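Building a two-arm bench cell at home: what's worth doing and what isn't

Filed under: Workshop builds
December 2022

Most guides to home robot cells start with the arms. I think that's backwards. The arms will do roughly what the seller says they do, within reason, and the table underneath them will ruin your month. So this page is mainly about the table, the rails and the walls, and only gets to the arms near the end.

You need a flat top, enough aluminum extrusion to go around it, corner brackets, T-nuts, and two small arms with grippers. I won't recommend a brand of arm. I've used the Sikel kit and the Virkau kit and had complaints about both.

Step 1. Build the frame before you cut the top

Everyone cuts the top first because it feels like progress. Then the frame comes out a hair off square and the top rocks. Bolt the extrusion together loosely, measure both diagonals, tighten, and measure again. Mine moved while I was tightening it. Cut the top to fit what you ended up with.

Paraschiva Bogdan, who shares the workshop with me, says to put threadlocker on every bolt. I'd wait until the cell has run for a while, because you will move at least one bar. I moved three.

Step 2. Mount both arms on one rail

The usual advice is to bolt each arm straight to the tabletop. Try it if you like. The top flexes, and each arm then shakes the other one's work. A single rail along the front edge, with a square plate under each arm, is stiffer and lets you slide a base sideways when you find out you guessed the spacing wrong.

My bases started 472 mm apart and I brought them in by 36 mm after the first evening. Mark the rail before you slide anything or you'll be calibrating twice.

Step 3. Close in the back and sides

I resisted this. It looked like decoration. But a plain room behind the table changes all day long, with people walking past and lights going on and off, and any camera on the arm sees all of it. Panels fix that cheaply. Cover them with whatever you have. Leftover wallpaper is fine, and a busy pattern is a fair test if you suspect your software only works against plain white. Leave the front open so you can reach in.
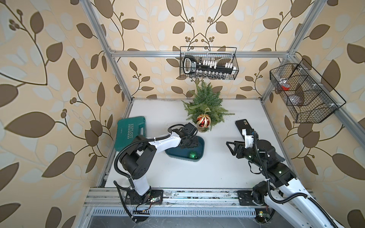 Step 4. Get the clutter off the table and onto the frame

Wire baskets hung from the bars are the best cheap addition I know of. Two warnings. First, a basket of sockets is heavy, so use proper bolts and T-nuts and forget about zip ties. Second, check the reach. Power the arm down, move it by hand through its whole range, and see what it touches. Then do it again holding something in the gripper. The makers' reach charts leave out anything you've added to the wrist, and a phone on a mount sticks out more than you'd think.

Step 5. Route the cables last

Run corrugated sleeve along each arm and leave a loose loop at the shoulder. Too tight and it pulls the connector out at full stretch. Too loose and it drags across the table. There's a formula for this on the Obeidat forum, and I've never had it come out right. Bend the arm as far as it goes each way, look at the loop, adjust, repeat.

Keep the small boards near the bases where you can see the lights. I hid mine in a box the first time and spent an hour chasing a fault that a glance would have settled.

Step 6. Pick a boring first task

Please don't begin with folding towels. The videos you've seen of that are the good takes. Start with one light object and one shallow tray. Round ornaments are good practice because they roll and they're shiny, and both of those cause trouble early while you still have patience. A small artificial tree gives you something harder to reach around when you're ready for it.

Run it slowly. Write down every miss, including the ones you're tempted to blame on the lighting. Ruba Moussa borrowed my notes for her own cell, named Jilline after the cat, and the misses were the only pages she found useful.

What I still don't believe

That two arms are twice as useful as one. For most of what I do, the second arm waits. It helps when something has to be held steady, and I'd still build with one first and leave room on the rail.

Next on my list is a stiffer bracket for the wrist mount, once I decide whether to print it or cut it from plate.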